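Lotton Bridge and Turnpike Commission
Minutes of the Operations and Safety Meeting, March

The meeting was called to order at 9:30 a.m. A quorum was present. The minutes of the previous meeting were approved as submitted.

Item 1. Toll plaza traffic
Staff reported 2,355 commercial crossings at the Parkholm plaza during the review period, against 2,069 in the period before. Westbound lane 3 will stay open overnight until further notice.

Item 2. Deck joints, Sial River Bridge
The engineer's report was received. Five joints require replacement - two of them before winter. Motion to seek bids carried.

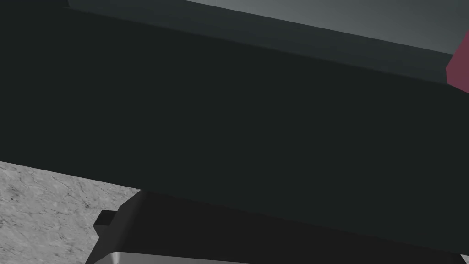
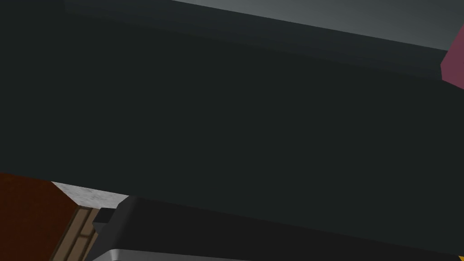
Minutes prepared by the Office of the Secretary, Lotton Bridge and Turnpike Commission

Item 3. Porinine Road interchange
Ramp closures will be limited to the hours between 10 p.m. and 5 a.m. Message signs are to be posted one week ahead. The Commission asked that local fire and ambulance services receive the schedule directly.

Item 4. Roadside assistance
The current towing agreement was extended for one year on the same terms. One member abstained.

Item 5. Public comment
A resident of Parkholm asked for a lower speed limit at the plaza approach - referred to staff for a report at the next meeting.

The meeting was adjourned at 11:10 a.m.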